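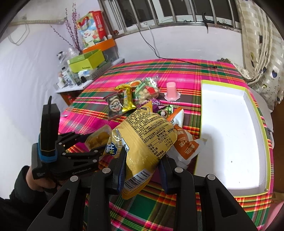

4.2 Verpackungsrückseiten als Quelle

Dass Konsumenten Snacks nach dem Nährwert auswählen, wird in der Literatur gern vorausgesetzt und selten geprüft. Auch der Vorläuferstudie von Bhuiyan und Dewan liegt diese Annahme zugrunde. Wir halten sie für schwach belegt. Wer eine gefüllte Tüte in die Hand nimmt, dreht sie vielleicht um, aber ob er die Tabelle dann liest, ist eine andere Frage, und die Antworten im Fragebogen helfen hier wenig, weil sie vor allem wiedergeben, was die Befragten für vernünftiges Verhalten halten.

In unserer Stichprobe (n = 60 Haushalte) gaben 35 an, »meistens« auf die Rückseite zu schauen. Bei der anschließenden Nachfrage konnten 16 davon einen Wert nennen, der auf der zuletzt gekauften Packung stand. Mansilla wertet das als Beleg für ein »mittleres Etikettenbewusstsein«. Wir sehen nicht, was daran mittel sein soll. Zudem wurde nicht festgehalten, ob die Packung während der Nachfrage in Reichweite lag; im Protokoll von Haque fehlt die entsprechende Spalte ganz.

Hinzu kommt die Bezugsgröße. Eine Angabe wie 2418 kJ je 100 g, dazu 38,6 g in einer der folgenden Zeilen, sagt wenig über die Menge, die tatsächlich gegessen wird. Bei einzeln eingeschweißten Stücken entspricht die Portion meist der Packung, bei großen Tüten entspricht sie gar nichts. Die von Bhattacharjee vorgeschlagene Umrechnung auf »Handportionen« löst das Problem nur scheinbar: Im Nachtest mit dem Zemard-Bogen schätzten dieselben Personen im Abstand einer Woche die Handportion so unterschiedlich, dass wir auf eine Mittelung verzichtet haben. Die Rohwerte stehen im Anhang, und wir raten davon ab, mit ihnen weiterzurechnen.

4.3 Anordnung auf dem Tisch

Der zweite verbreitete Befund betrifft die Auslage. Glänzende Folie werde zuerst gegriffen, durchsichtige Beutel später, so die sogenannte Plaltura-Hypothese. Geprüft wurde sie bisher fast nur auf weißen Flächen. Auf einem Küchentisch liegt jedoch oft eine Decke, und eine kräftig karierte Decke in Pink, Grün und Orange konkurriert mit jeder Verpackung, die darauf liegt. Ein goldfarbener Riegel hebt sich davon vermutlich weniger deutlich ab als vom Laborweiß; gemessen hat den Unterschied unseres Wissens noch keine der zitierten Arbeiten. Auch die 325 Einzelgriffe aus der Weerasinghe-Erhebung, auf die sich die Hypothese hauptsächlich stützt, sind nicht nach Untergrund getrennt ausgewiesen. 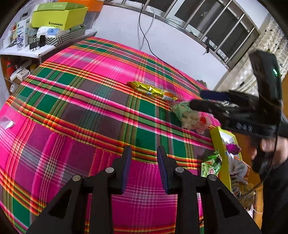

Abb. 3: Längliche Packung aus glänzender goldfarbener Folie und durchsichtiger Beutel mit blassgrünem oberem Teil auf karierter Decke.

Lässt sich aus der Reihenfolge, in der Snacks vom Tisch genommen werden, auf eine Vorliebe schließen?

Allein aus der Reihenfolge nicht. Sie hängt auch davon ab, was näher liegt, was sich leichter fassen lässt und was ein anderer am Tisch schon genommen hat; ohne Kontrolle dieser Größen bleibt der Schluss auf eine Vorliebe Spekulation.

Für die Haupterhebung, deren Beginn für Dezember vorgesehen ist, werden Abstand und Untergrund deshalb je Durchgang notiert. Das Nendska-Raster übernehmen wir dabei nur für die Abstände. Seine Kategorie »attraktive Lage« ist nirgends definiert und wird gestrichen.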